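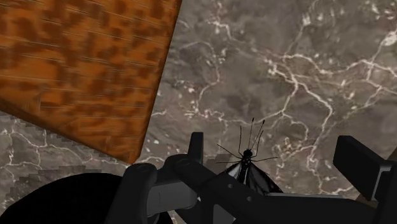
Simulated view in Kinsella: the gripper, the bug model, wood block on gray marble.

Kinsella home chores pack, quick review

Short version: good simulator, decent chores pack, don't cancel your cleaner.

Been running this since July, mostly evenings. Kinsella is the base simulator, the chores pack is the add-on with household objects and tasks already set up. I used the Tomden arm model that comes with it and later the Lotier one, which I liked less. Writing this fast because people keep asking me if they should buy it.

Setup. Easier than I expected. Download, license key, pick an arm, pick a scene. Had something moving in 23 minutes and that includes making coffee. The docs are thin on lighting and camera placement. Ended up asking Harsh Dubey, who had been through all of it with the previous version and just sent me his settings file. Ask around before you lose an evening to that.

Objects. Big library, uneven. Wood blocks, mugs, bowls, fine. Then there's the weird stuff. The one in the screenshot is a black thing, mosquito or crane fly, couldn't tell you which. Long thin legs way out to both sides, two antennae, glossy wings. Spindly in exactly the way a gripper hates. I made it a test anyway — pick the bug up off the counter, drop it in the bin. A real chore in my house, at least in summer.

Results, since that's what you came for. I gave every task 14 tries with the policy that ships in the box, no extra training.

Blocks to one side of the counter: almost 100 percent. Boring. Good.

Mugs into the rack: usually OK, handles confuse it. It'll grab the rim and swing the thing around like a bell.

Wiping: it moves the sponge. Whether that's wiping is up to you. Nothing in the scoring checks for dirt, only coverage, so a fast pass over clean marble gets full marks. Annoying.

Folding a towel: no. Just no.

The bug: 2 good ones out of the 14. The rest of the time the fingers closed next to the body, or on a leg, and the model skated off across the marble. My mother would of had it in a tissue by then. Swapping to the Lotier arm didn't help.

Looks. The wood is very orange and a bit smeared up close. Marble is nice from a distance, with the white veins, but get the camera low and parts of it go blocky, stair-steps and everything. Does it matter? For training, maybe a little. Maya Nimri thinks the bad textures do some good, keeps the policy from getting too attached to one counter. I'm not convinced but she's trained more of these than I have.

Speed. Fine on my desktop with one scene. Four scenes at once and the fan sounds like a hair dryer. Arkura runs lighter if you're on a laptop, but its object library is tiny and there's no kitchen at all last I looked.

Support. Wrote in about the sponge scoring, got a reply from Kyu-ri Sung the same afternoon. Polite, specific, said coverage-only scoring is known and on the list. No date for it. Still, better than the form letter I was expecting.

So can machines do the chores yet? From this, the sturdy ones. Anything stiff and hand-sized, sitting on a flat counter, go ahead. Soft things and thin things, not in my tests, and half of a real kitchen is soft or thin. And this is all in simulation, remember, where the mug never has soup in it. I'd expect real numbers to be worse. Bilal Jaber has the real Tomden arm and we're going to run the mug task on it next month, will update here when we do.

Buy it if you train policies and want a kitchen without building one. The pack saved me weeks of scene work, easily. Skip it if you only want to watch a robot tidy up, the videos on their site are free and the tasks in them go better then mine did.

Pros: quick setup, big object library, actual humans answering mail
Cons: wipe scoring, towel, camera docs, texture up close

Four stars. Three and a half if you care about towels.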